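Cómo solicitar una placa conmemorativa en un espacio público

Esta guía está pensada para asociaciones vecinales, familias y grupos pequeños que quieren recordar a una persona o un hecho local con una placa en una calle, una plaza o un parque. Los trámites cambian de un municipio a otro, pero el orden suele ser parecido.

1. Averiguar de quién es el lugar

Antes de redactar nada, pida en el registro municipal la titularidad del muro, el banco o la parcela. Una fachada puede dar a una plaza pública y pertenecer a una comunidad de propietarios. En ese caso hacen falta 2 permisos: el de los propietarios, por escrito, y el del ayuntamiento.

En la plaza Grønli, por ejemplo, la solicitud estuvo parada desde diciembre por un murete que figuraba a nombre de una antigua cooperativa. Tatiana Sýkora, que llevaba los papeles, tuvo que localizar a los herederos.

2. Preparar la memoria

Basta con un documento de dos páginas. Debe incluir:

Nombre de la persona o del hecho y su relación con el barrio.
Ubicación propuesta, con un plano y una foto del sitio.
Medidas, material y sistema de fijación.
Texto exacto de la placa.
Quién paga la fabricación, la colocación y el mantenimiento.

El texto de la placa conviene cerrarlo antes de entregar la memoria. Si se modifica después, algunos ayuntamientos obligan a empezar de nuevo. Compruebe fechas y apellidos en el registro civil y conserve las copias. Si quedan familiares, pida su conformidad firmada.

3. Reunir apoyos

Las firmas no siempre son obligatorias. Ayudan más las cartas de entidades conocidas en la zona: el colegio, el club deportivo, la parroquia, el comercio. El grupo Doltberg presentó 17 cartas y ninguna hoja de firmas, y la propuesta pasó al pleno sin objeciones.

4. Pedir presupuesto

Solicite al menos dos presupuestos y pregunte si incluyen los anclajes, el transporte y la colocación —muchos no lo hacen—. Para exteriores se usan sobre todo bronce, acero inoxidable y piedra. El metacrilato es barato pero se raya pronto.

5. Presentar la solicitud

Entregue la memoria en el registro, en papel o por la sede electrónica, y guarde el justificante con el número de expediente. Si le piden corregir algo, el plazo aparece en la propia notificación. Anótelo el mismo día.

6. Colocación y acto

Avise a la policía local si va a ocupar la acera. Para un acto breve suele bastar una comunicación previa; con sillas o megafonía se pide autorización aparte.

Texto: Sieglinde Brandes. Revisado el 9 de junio de 2025.
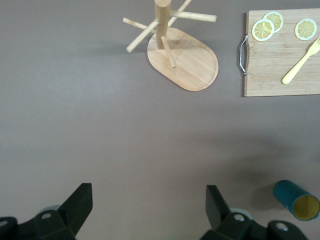 Soporte de madera para tazas, tabla de cortar y taza.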